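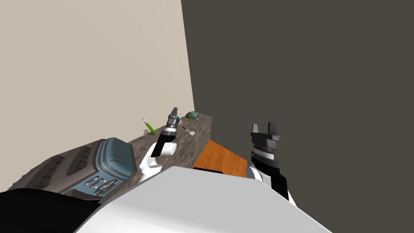
Stone worktop running into the corner, beige one side and charcoal the other

Endulham Old Houses list
Subject: Re: Dark paint in a small kitchen, am I mad?

Hello all,

I've been meaning to answer this one ever since it landed, and then my sister came to stay and then the boiler went, so apologies if you've already bought the paint! I've quoted the original underneath each bit I'm replying to, or at least the first lump of it, as I know some of you get this as a digest and lose the thread (I do, constantly).

On 16th June a list member wrote:

> We've got a galley kitchen at the back of a terrace in Zuklow, window
> at one end only, north-facing of course. Everything is magnolia. I'd
> like one long wall to be properly dark, charcoal or near enough, and
> leave the other one pale. My other half says it will be like cooking
> in a coal hole. The worktop is a speckledy granite sort of thing that
> came with the house and has to stay as we can't afford to shift it.
> Has anyone done this and regretted it? And do I have to use special
> kitchen paint? The man in the shop said yes but he would, wouldn't he.
> Also what do you do about sockets. Ours are white plastic.

You aren't mad. I did very nearly the same thing five years ago in the Clumcombe house and loved it until the day we sold, and I've since talked two neighbours into it as well. One of them has gone back to cream, so take me with a pinch of salt.

Which wall

My strong feeling is to put the dark on the wall you look at from the doorway and keep the pale on the wall that catches the light from the window. In a galley that might be the same wall, in which case go and stand in there at teatime with a mug and see which side looks gloomier already. Paint that one! It sounds backwards but a gloomy wall painted a pale colour just looks like dirty pale paint, whereas a gloomy wall painted dark looks as though you meant it.

Take the dark colour right into the corner and stop dead. I tried bringing it round by an inch on to the beige side so it would "turn the corner" and it looked like a mistake from every chair in the house. Old houses never have a true corner anyway, ours wandered by the width of a pencil between the ceiling and the worktop, so don't run your masking tape down a spirit level. Follow the corner with your eye and a decent angled brush. If your hand wobbles, do the pale wall last and tidy the wobble with that, as the pale is easier to touch in afterwards.

I wouldn't do the ceiling. My neighbour did the ceiling (she's the one who's gone back to cream).

Which dark

Charcoal is a slippery thing. On the little card they all look the same, and then you get a tin home and it's navy, or purple, or that greenish black you get on old garden gates. With a granite that has brown and tan in it you'll want a charcoal with some brown in it too. A blue one will fight the worktop all day long and make the stone look like a pub floor.

We used an Ostermann trade one, mixed for us at the counter, and I couldn't tell you the name as the lid has long since gone to the tip. What I can tell you is that I ended up with 46 brushed-out samples on lining paper all over the spare bed before I picked it, and the cat walked across a good few of them. Please don't do that. Get three, paint each on a big bit of card, a proper big bit, and move them round the kitchen over a weekend. Hold them down against the worktop as well as up on the wall. Look at them with the big light on. Most of my cooking in winter is done by the big light and that's how I'll see the wall nine times out of ten.

The thing you're after is a colour that goes a bit olive in daylight and a bit warm at night, and never quite goes black. When it's right the whole wall goes quiet, if that makes any sense. It's very restful to wash up in front of. 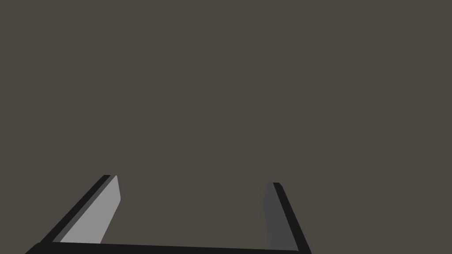
Do you need kitchen paint?

Well, the man in the shop isn't entirely wrong, sorry. I'd not bother with the pricey tin marked up for kitchens if your wall is away from the hob, but I would get something you can wipe. Dead flat matt in a dark colour marks if you so much as breathe on it. You get pale shiny streaks where a sleeve has brushed past, and in a galley there's always a sleeve brushing past. We had flat matt for the first year and I went round after every visitor like a woman possessed.

The next tin up in sheen cured it completely. Not silk, I do draw the line at silk, it shows every lump the plasterer left behind. There's usually a "durable matt" or some such and that's the one. Ask them to open the tin in front of you and put a dab on the lid, as the dark bases are often mixed by hand and I've had one come back a full shade out.

Behind the hob itself you'll want glass or tile or a bit of steel whatever colour you go for. No paint in the world likes hot fat.

Getting it on

You'll be cross after the first coat. Everyone is. Dark over magnolia looks like a cow, all patches, and my husband came in and said nothing in a very loud way. Leave it overnight. The second coat gets you most of the way there and the third is where it goes solid.

A grey undercoat saves you a coat of the expensive stuff. I'd never bothered with one before and I wouldn't skip it now. And please wash the wall first with sugar soap, all of it, and then again above head height where the grease lives. I found a line of grease up near the ceiling like a tidemark and the people before us had simply painted over it.

Roller with a short pile, and keep going top to bottom without stopping for a phone call. If you stop halfway you'll see exactly where you stopped for ever and ever. I have a stripe in the hall which is a chat with my mum.

Sockets and what have you

Ooh, sockets. White plastic on charcoal looks like teeth. You can get flat plate ones in dark finishes, and a sparky will swap the fronts in no time while he's there for something else. If there's no money for it this year, move what you can along to the pale side (the toaster, the radio) and put a chopping board up against the one that's left. That was my solution for longer than I'd like to admit.

Don't paint the sockets themselves. I know someone on here will suggest it. It chips off within the month and you'll get it on the plug pins.

What it costs

Our whole kitchen budget was 2000, and that had to cover a sink, taps, the floor and a chap to come and re-hang the back door, so paint was the bit where I had to be careful. The undercoat, the dark and the beige came to a shade over what I'd hoped and I had to give up the posh door handles. The only thing I begrudged was 40 pounds on a "heritage" brush set that moulted. The cheap angled brush from the market has outlived the lot and I'm still using it.

If there's any left over, decant it into a jam jar, write on it which wall it is and the year, and put it somewhere you'll find it. You'll want it for knocks. Dark paint touches in badly from a new tin, even with the same code on it.

What to stand in front of it

Last bit, and it's the fun bit! Whatever you've got on the worktop is going to show up far more than it did against magnolia or next to it. I had a fruit bowl I'd owned for years and never once noticed, and overnight it was the nicest thing in the room. The flip side is that the washing-up liquid and the half-dead basil are on show as well, so I got quite strict and cleared the lot, then let things back one at a time over a month or so.

Green is what I'd go looking for. Any green, bottle green or daft bright green, it sings next to beige and granite and it looks even better as it gets towards the dark end. Glass is lovely if your window's at one end as you'll get a bit of light through it in the mornings. I'm a sucker for charity shop animals so mine always have some creature or other sitting at the back, and I think a kitchen's the better for having one silly thing in it.

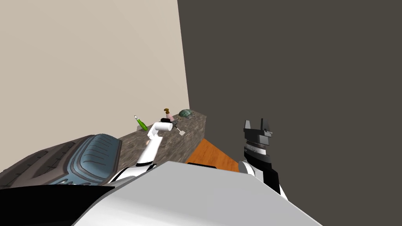

Bright green bottle, little stoppered one, green turtle at the far end

Keep the speckled worktop and don't apologise for it, by the way. I wanted ours gone when we moved in and it grew on me once the walls stopped being peach. It hides crumbs like nothing on earth. If yours has gone dull, try a wipe over with warm water and a drop of washing-up liquid, then buff it with an old tea towel before you spend anything on sealants and polishes. Keep lemon and vinegar off it until you know exactly what stone it is.

And tell your other half that I've cooked in an actual coal hole (student house, basement, one ring) and it was painted white.

Does anyone have a view on dark skirting with a dark wall? We left ours pale and I've always wondered. I'm off to the allotment now but I'll look in this evening.

Love to all,
the one with the leaky porch, Endulham end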